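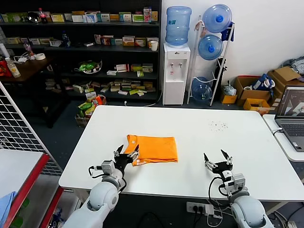

The Skaltdale print of "Prillevico" has to be the premiere version, according to a comment left under our last entry, since it runs longer than the other one and carries the full amber tinting. I doubt both halves of that.

August, afternoon. Reel 3 on the bench again.

Length first. The Skaltdale print is 510 feet longer than the Nida print. People hear that and think of lost scenes. I went through the reel shot by shot and so far the extra footage is title cards held too long, plus one street shot printed twice. Could be a distributor padding it out. Could be a later owner with spare footage and a splicer. There are 19 splices in reel 3 alone, at least two kinds of cement, and I can't date either.

Then the story that it played to 4,000 people on opening night. The only source is the program for the revival, printed 80 years after. Leaving it out of the report until somebody finds a newspaper.
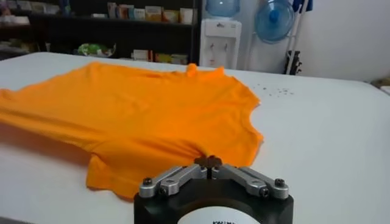
Tinting. Gilani's scan notes call reel 3 "two ambers, original" and I can see one, maybe. The dark shots look deeper and browner, but they would, there's more silver in them. Same with the T-shirt spread out on the white table: bright orange where it lies flat, duller down in the folds, and I wouldn't log that as two dyes. Before "two ambers" goes in the record I want readings off the clear edges, outside the picture area, both sides of a splice. If they match, it's one bath.

Still to do:
Edge readings, reel 3, then reel 1 as a check.
Ask Gilani whether the scanner was set to auto color. If yes, the scan is no use for this question.
Re-measure shrinkage. My figure and the one on the can label disagree and I don't trust mine, the gauge was slipping.

Can goes back in the cold room tonight with the old label on. No "premiere version" sticker yet, please.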